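4. Setting up the Radholm convergence monitor at a tunnel face

This section covers fitting the monitor in a newly dug length of tunnel and taking the first reading. The brochure calls it a ten-minute job. Allow the best part of a shift, and longer if the lining is still being sprayed when you arrive.

4.1 Before you go underground

1. Charge the base unit fully. The battery gauge is optimistic - treat anything under three bars as flat.

2. Check that the serial number on the base unit matches the one on the calibration sheet. Units have come back from hire with another unit's sheet in the lid.

3. Write down the tunnel distance for each ring you mean to measure. The menu will suggest distances by itself. Don't accept them, as it works them out from the last job stored in memory.

4. Set the alarm level agreed with your site engineer. The factory setting is 9 mm, which suits hardly any ground we have come across. 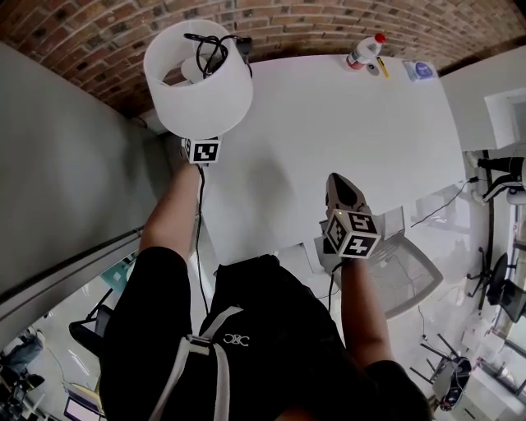
5. Pack spare bolts. The bag supplied has enough for one ring if you drop none.

4.2 Fitting the targets

1. Wait for the shift boss to clear the face. A verbal all-clear over the radio is not enough on most sites, whatever the previous edition of this guide said.

2. Drill the target holes to the depth marked on the bit. Blow out the dust and push in the anchors by hand.

3. Screw each target in until it stops, then try to wobble it. If it moves at all, drill a fresh hole. Packing the old one with resin tends to give lovely steady readings for a week and nonsense afterwards.

4. Keep targets clear of the vent duct and the conveyor side.

CAUTION: Never fit targets under unsupported ground. The monitor measures movement. It does not stop any.

4.3 Taking the first reading

1. Mount the base unit on its bracket, at least 2 m from any running plant.

2. Press START and leave it alone. The screen will say STABLE long before it is. Wait for the second tone.

3. Take the reading again and compare the two. Where they differ by more than the figure on your calibration sheet, discard both and go back to step 1.

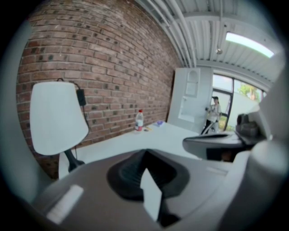

4. Save the reading under the ring number and copy it by hand into the site book.

Note: Error 278 is listed as "target lost". In our experience it more often means a dirty lens. Wipe it before you send anyone up in the basket.

Note: The Muva software can forecast movement from the first few readings. Florin Bălan ran it against 39 rings at Clalterwood in June and would not plan a support change on the results. Use the forecast as a prompt to go and look at the lining.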